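Call for Participants: Girkura Student Manipulation Project, Spring Session

The Enedska Institute of Technology invites applications from enrolled students to take part in the spring session of the Girkura project, a student-run robotics program hosted by the Department of Mechanical Engineering. Applications must be received by 17th February. Places are offered to undergraduate and graduate students of any department, and students in their first year are encouraged to apply.

About the project

Girkura is a credit-bearing student project in robot manipulation. Participants learn to operate a two-finger gripper arm by teleoperation, record demonstrations of handling tasks, review the recordings, and train and test simple control policies on the results. The current session is devoted to large wooden objects, mainly furniture parts and shelving in unfinished pine. Such objects are wider than the gripper can span, they shade the wrist camera at close range, and their pale surfaces offer few features for the vision system to follow. Earlier sessions dealt with tabletop items such as cups, blocks and folded cloth, and the reports from those sessions are available to applicants in the department library.

Work takes place in the Maeng Laboratory on the lower floor of the engineering building. Students work in teams of 4, with one team at the robot at a time. The remaining teams use the adjoining room for annotation, programming and the weekly written log.

Wrist camera views, pine workpieces, gripper open 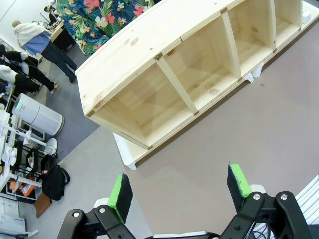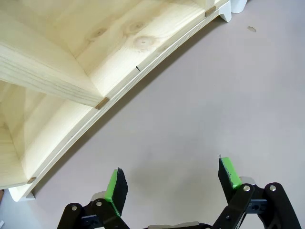
Duties of participants

Each participant will be expected to complete 80 hours of work over the session. These hours include the introductory safety course, assigned shifts at the robot, annotation of recorded material, and attendance at the regular project meeting. Shifts are assigned by the project office after the class schedules of all team members have been collected. A participant who cannot attend a shift must arrange an exchange with another trained student and enter the change in the shift book before the shift begins.

At the robot, one student operates the arm while a second remains at the stop control. The other members of the team reset the workpiece, check that the recording has been saved, and note the result of each attempt. Roles rotate within the shift. Attempts that fail are to be recorded and labeled in the same way as those that succeed.

Annotation is carried out with the department's own labeling tool. Participants mark the start and end of each attempt, the part of the workpiece approached, and the moment of contact where one can be identified. Written guidelines are supplied, and the first set of labels from every participant is checked by a teaching assistant before further material is released.

Teams will submit a joint report and give a short presentation at the department's open laboratory event in May. The report must include a description of the method, the complete table of attempts, and a section on errors and their likely causes.

Eligibility

Applicants must be enrolled at the Institute for the full length of the session and be at least 18 years of age on the first day of work. No previous experience with robots is required. Basic skill in Python is needed for the programming part of the project; students who have not taken a programming course may be admitted on condition that they complete the preparatory exercises before the session opens. Applicants should be able to stand for the length of a shift and help lift furniture parts with a partner. Students who need an adjustment to these duties should state so in the application, and the project office will discuss suitable arrangements with them in private.

Students who took part in an earlier session may apply again. They will be considered for the position of team lead, which carries added responsibility for the shift book and the team's data folder.

Credit and support

Participants who complete all requirements receive three elective credits, graded pass or fail. Team leads receive, in addition, a stipend of $400, paid in a single installment after the final report has been accepted. The project is supported by a teaching grant from Tetness, which also covers workpieces and replacement gripper pads. The sponsor takes no part in the selection of participants or in grading.

Recording and privacy

Cameras are in use in the laboratory during every shift, and persons working near the robot may be recorded. All participants will be asked to sign a consent form before the safety course. Recordings are stored on the department server and are used for teaching and research within the Institute. Any release of material outside the Institute requires separate written consent from the persons who appear in it.

How to apply

Applications should be submitted in a single PDF file and must contain:

A letter of no more than one page stating the applicant's interest in the project
A current transcript
A class schedule for the spring term
The name and e-mail address of one instructor who may be contacted

A code sample may be added but is not required. Group applications are not accepted; applicants who wish to be placed on the same team may say so in their letters.

Files may be uploaded through the student portal under Girkura, Spring Session, or delivered on paper to the project office, Room 206, during regular office hours. Late or incomplete applications will be placed on the waiting list. Selected applicants will be invited to a short interview and a visit to the Maeng Laboratory. All applicants will be notified of the outcome by e-mail.

Questions on eligibility, credit or access to the building should be directed to the project office.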